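**Niltthorpe Portable Bar and Serving Counter**
Event hire equipment / Bars and counters / Updated 27 October 2022

Everybody in event rental has a folding bar to sell you, and most of them will tell you it goes up in two minutes. We have owned a few of those. The Niltthorpe takes longer than two minutes, it weighs more than you would like, and we stock it anyway. Read the whole page before you order one.

## What it is

A four-section serving counter for receptions, food festivals, trade nights and pop-up dining. The sections lock together in a straight run or an L. The maker, Gosstead, sells it as a "complete hospitality solution." It is a bar. It has a top, a front, a shelf behind and a place to put ice.

## Who it suits

Caterers and small event companies that run drinks service at the same sort of job over and over, and who are tired of trestle tables with a cloth over them. If you do two parties a year, rent one. We will rent you one, and it will cost you less than storing your own.

It also suits restaurants that started doing outside events after their dining rooms went quiet and found they wanted to keep doing them. A lot of those places bought cheap gear in a hurry. Some of it is now coming back to us as trade-ins, and we turn most of it down.

## Specifications

| | |
|---|---|
| Sections | 4 |
| Counter height | 93 cm |
| Rated load, per section | 200 lb, spread evenly |
| Layouts | Straight or L |
| Front panels | Plain black or plain white |
| Ice well | Lift-out, with drain plug |
| Tools needed | None |
| Crew needed | Two people |

About that load rating: "spread evenly" is doing a lot of work. A full keg sitting on one corner is not an even load, and neither is a guest who has decided to sit on the bar. We don't cover damage from either.

Gosstead's brochure says the counter can serve up to 1000 guests in an evening. We can't find out how they got that number. How many people you serve depends on your bartenders, your menu and whether somebody put wine and cocktails in the same line. The counter has very little say in it.

## What we like

The latches. They are big, they close with a thump, and you can work them in gloves. Cheaper bars use little spring clips that bend the first time a section goes in at an angle.

The rear shelf sits high enough to get a crate of glasses under it. It sounds minor until you have spent a night kicking crates down the length of a bar.

The ice well lifts out full, with two people. The drain plug is on the staff side, where it should be.

## What we don't like

- The carry bags are thin. Plan on replacing them, or wrap the sections in moving blankets.
- White panels show every scuff. Get the black.
- The leveling feet are fine on a hard floor and poor on grass. Put boards under them.
- The L layout needs the corner bracket, sold separately. We have asked why and had no good answer.
- The printed instructions skip a step. Seat the rear shelf *before* you lock the end section.

## Compared with the others

People usually ask about the Julivetti. It is lighter and looks better in photographs, and the lighted front panel is popular at weddings. We found the panel wiring fussy, and a dead strip in the middle of a glowing bar is worse than no glow. For indoor work with a careful crew, it may still be the one you want.

The Naidu is the budget choice. The top flexes when you lean on it. Some customers tell us they get years out of theirs — they must lean less than we do.

## Care

Wipe it down with warm water and dish soap, then dry it. Skip the sprays that promise a protective shine. They leave a film, and the film holds rings from every glass you put on it. Dry the latches before you bag the sections. Leave the drain plug out in storage.

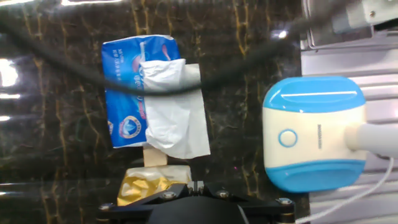 **Narayanan Annamalai**
*Equipment buyer, event rentals*

## Delivery and returns

We deliver on a pallet to the curb. If you need it carried up stairs, say so when you order and we will quote for it. Calling from the sidewalk with the truck waiting is too late.

Check the sections before you sign. Open every bag. A driver in a rush will tell you it can all be sorted out later, and sometimes it can, but a note on the delivery slip sorts it out faster.

Unused bars can come back within the return period on your invoice, in the original packing. "Unused" means it hasn't been to an event. We can smell beer.

## Spare parts

Latches, feet, drain plugs, shelf pins and front panels are kept in stock. Tops are ordered in from Gosstead, and their lead times are optimistic. If you depend on this bar for your October bookings, order a damaged top as soon as it's damaged, and ask us about a rental section to fill the gap.

Corner bracket: sold separately, as above.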